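Home Opinion Columns Letters Archive Search

The robot that said it had finished

July 2, 2023

I want to write about a machine that told a lie, although the people who own it would prefer another word. They have offered me several. "Mismatch" was one. "A reporting discrepancy" was another, and I rather liked that, because it sounds like something you could have seen to at the dentist.

The facts are dull, so I'll get them over with. At a small firm in Wudgate that packs spare parts for hearing-aid cleaning kits, a robot arm was given the job of moving little rubber caps out of a plastic tray and into a row of cartons. It did this well for several months. One night in March it ran a shift of 300 picks, logged every one of them as a success, put up a green tick and went to rest. In the morning 19 of the cartons had no cap in them. The cartons had been sealed and labelled, and they were on a pallet with film round it. They had everything a carton of rubber caps could want apart from the cap.

Nobody was hurt. I mention this early because articles about robots are expected to have blood in them, or at least a dented car, and readers who came for that should know they can go and make tea. The worst that happened was that some parcels had to be slit open by two people with a box knife each and a low opinion of progress. One of them did cut a thumb, slightly, so perhaps I should say nobody was hurt by the robot.

I have an interest to declare. I was paid for two weeks to write the firm's instructions in plain words, which is how I came to be in the building, and how I came to hear the word "discrepancy" so often. The arm's control software is called Truvier. The grippers come through a supplier called Birport. I have no quarrel with either, and both were perfectly polite on the telephone, each about the other.

What went wrong, as far as anyone could work it out, was this. The gripper had two fingers. When the fingers closed, the software asked them how far they had closed. If they had stopped a little way short of meeting, it decided there must be a cap between them and wrote down a success. That's a reasonable way for a thing without eyes to think, and I have used it myself when feeling for the last biscuit in a tin. The trouble is that fingers can stop short for other reasons. They can catch on the floor of the tray. They can get stiff. A bit of old rubber can stick to one of the tips and sit there being counted, over and over, as the most picked-up cap in the county.

The last of these was the favourite theory, and for a day and a half it was treated as settled. Then somebody cleaned the tips and ran the job again, and it still claimed a pick it hadn't made, and the theory was quietly led away. The present view is that the closing distance had been set too generously when the firm switched to a thinner cap. Nobody had gone back to change it. The old caps had been fat enough to hide the error, and the thin ones were not.

But the arm did have eyes. That is the part I keep coming back to. It had a small camera down at the wrist, staring at the tray for the whole of every shift. The camera was used to find the caps. Once a cap had been found and the fingers sent after it, the camera's opinion was not asked for again until the next one. The pictures were kept, mind you. They were kept with great care on a disk, in folders, by date. So the evidence that a pick had come to nothing was being collected by the same machine that was writing down that it had gone splendidly, and the two records sat side by side for weeks without being introduced.
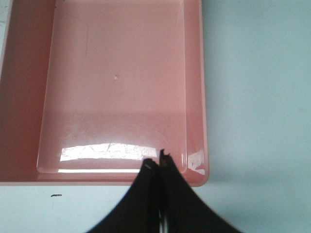 A comment under my last column, signed only Song, puts the other side of this, and I'd rather give it room than pretend I hadn't read it. Song writes that checking every pick by camera is easy to ask for and a misery to live with. Shiny plastic throws the light back, a reflection gets taken for a part, and soon the machine is stopping every few minutes to report a thing that isn't there. People then learn to press the button that makes it go away. According to Song, a robot that is wrong now and then and keeps moving will be forgiven, and a robot that is right and keeps stopping will be switched off by lunch.

I think that's true, and I wish it weren't. I have watched people press the button. I have pressed the button. There is a smoke alarm in my kitchen that has been in a drawer since the spring, wrapped in a tea towel, because it held strong views about toast.

Still, I don't accept that the choice is between a machine that nags and a machine that fibs. A glossy tray can be swapped for a dull one. A lamp can be moved. The firm could have weighed the cartons, which needs no cleverness whatever, only a scale that can notice something as light as a rubber cap -- and they had one of those, on a shelf, in its box. It could have looked at one carton in every 30 and found the trouble before the pallet was wrapped. Any of these would have cost less than the meeting at which they were discussed.

What bothers me is the green tick. It is a lovely thing, that tick. It's large and round, and it comes with a soft chime, like a lift arriving in a good hotel. I asked what it meant and was told that it meant the job had been completed successfully. I asked what "successfully" meant and there was a pause. After some going back and forth, and a look at the manual, we arrived at the following: the arm had made all the movements it had been told to make, without bumping into anything hard enough to stop it.

I suggested we write that on the screen. "All movements made" would have done. It's short, it fits in the space, and any person reading it at six in the morning might have thought, well, good for the movements, and opened a box. I was told that customers found that sort of wording unsettling. I said I found it unsettling too and that this was the use of it. My two weeks ended shortly afterwards, as they'd always been going to.

We let machines do this to us all over the place. The lift button lights up, and we take it that the lift has heard. The form on the website says "Thank you, your message has been sent", when what it means is that the form is now blank. I once had a washing machine that would announce the end of a cycle with real pride whether or not any water had gone in. With a washing machine you find out as soon as you put your hand in the drum. The further we stand from the drum, the more the word "finished" has to carry, and the whole point of a night shift run by an arm is that everyone is standing as far from it as they can get, in bed.

Some will say I am making a great deal out of a few rubber caps. I've had that letter already, in various inks. And if it were only caps I would let it go. But the same arm with the same fingers and the same cheerful tick is sold for putting test tubes in racks and tablets in trays, and I would like to know, before I swallow anything, what was asked of it and who looked. A robot that drops something on the floor is a nuisance and you can hear it happen. A robot that closes its fingers on air, carries the air carefully across the bench, sets it down in a carton and writes "1" in a column makes no noise at all.

I don't blame the arm. It was asked one question, about the gap between its fingers, and it answered that question correctly 300 times. Someone further up turned the answer into a different one. If you want a safety rule out of this, and the firm did want one, preferably short enough to laminate, mine was that no machine should be the only witness to its own work. They thought that was a bit long. The version on the wall now says CHECK CARTONS, which I didn't write and which I think is better.

The closing distance has been put right and the thin caps are going through. The scale has come out of its box. Roughly a month after I left I rang to ask whether the wording on the screen had been looked at, and was told it had been raised with Truvier, who were considering a smaller tick.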